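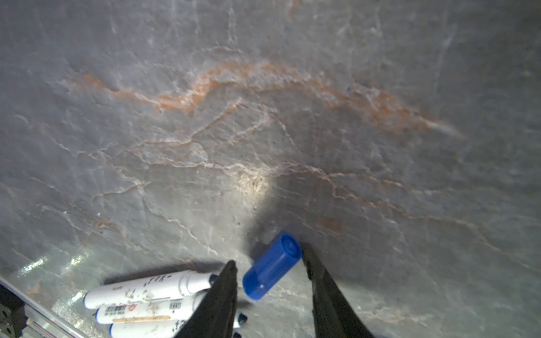 Photo: Hjalti Kragh / Drestell

How to Get Marker Off a Polished Stone Countertop

By Kiều Châu
Updated 04/03/2026

Marker caps get left on the counter and the markers leak or roll. On gray stone with a lot of white veining, a small mark can be hard to find, so wipe the area first and look at it from a low angle with a light on.

Rust-colored veins like the one in the photo are another matter. Many stones have orange lines running through them. If the color follows a vein and has soft edges, leave it alone. Scrubbing will only dull the polish.

What you need
Dish soap and warm water
Two soft white cloths
Rubbing alcohol
A plastic scraper

Steps
1. Wash the spot with soapy water and dry it. Washable marker usually comes off at this point.
2. For permanent marker, dampen a cloth with rubbing alcohol. Try it on a hidden corner before you go further.
3. Press the cloth on the mark and hold it there for 2 minutes. Lift straight up. Turn to a clean part of the cloth and repeat until no more ink comes off.
4. If there is a dried crust of ink, push it off with the plastic scraper held nearly flat.
5. Rinse with plain water and dry with the second cloth.

Do not use vinegar, lemon juice or scouring powder. If a dull patch is left behind, a stone shop can repolish it. Hand pads finer than 800 grit are sold for this, and the last pad in most sets is 3,000, but a patch done by hand often shows next to the factory finish.

Reseal the area once it has dried overnight if water no longer beads on it.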